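The Price of a Wash Is a Better Guide Than the Headline Rate

Tarcísio Guimarães
3 Oct 2022
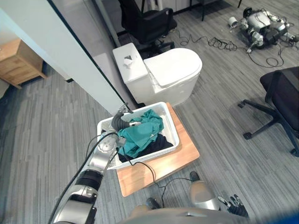 Central banks set one interest rate for a whole economy, and they judge the results against one price index. The index is a weighted average of a fixed basket of goods and services, and no household buys the average. A renter without a car faces one rate of inflation and an owner with a paid-off house faces another. The gap between them is small in quiet years and large in years like this one. Consider clothes heaped in a white plastic laundry basket, a teal garment on top and something darker underneath. Getting them clean takes electricity, water, detergent and either a machine at home or coins for one elsewhere. Each of those prices moves for its own reasons, and only one or two of them respond to the policy rate within a year.

The usual defense of the single index is that policy needs a single target. I accept that. A committee cannot vote on 700 separate prices. But accepting one target does not require treating every deviation from it as the same kind of problem. When the index rises on the back of wages and bank lending, a higher rate acts on the cause. When it rises on the back of imported gas, a higher rate acts on something else, mainly mortgages and business overdrafts, and reaches the index by making people poorer in other ways.

Policymakers know this. Their answer is that energy shocks turn into general inflation if left alone, by way of expectations. Workers ask for more, firms charge more, and the process feeds itself. The argument is sound in theory, and there are periods it fits well. Its weakness is in measurement. Expectations are taken from surveys, and survey answers track the price of fuel and groceries in the month the question is asked. A bank that raises rates because expectations have risen may be responding to the same gas price twice.

Arlindo Nogueira, with whom I have argued this point for years, takes the other side. In his view the double counting is real but cheap. A bank that tightens too much can reverse within months, while a bank that loses its reputation needs a decade to get it back. I think he understates the first cost. Firms that close do not reopen when the rate comes down. Take a small manufacturer with a revolving loan of 3000 a month in interest. If that bill doubles, the order book has to improve at the moment customers are cutting back. Some owners will sell stock and stop.

Two changes would help, and neither requires new law. First, the bank should publish, next to the headline figure, the share of the current deviation that it believes its own rate can influence over the next four quarters. It already has the models to produce this. If the answer in a given month is 41 percent, the public should see the 41 and the reasoning behind it. Forecasters will dispute the method, and the dispute would be more useful than the present one over whether the next move is large or small.

Second, the same release should break out inflation by household type, with rent, heating and food weighted as those households pay for them. Statistical offices produce similar tables already, but late, and in places where few people look. Published on the same day as the decision, they would show who is bearing the price rise and who will bear the cure. In this cycle those are often the same people — renters on modest pay, whose landlords pass on the higher mortgage rate.

There is a fair objection that more numbers invite more pressure. Ministers would quote whichever series suited them. They do so now, with worse series. A bank confident in its judgment can show how much of the problem lies outside its reach and still hold the rate where it thinks right. The next full set of projections is due in January, and the table could be in it.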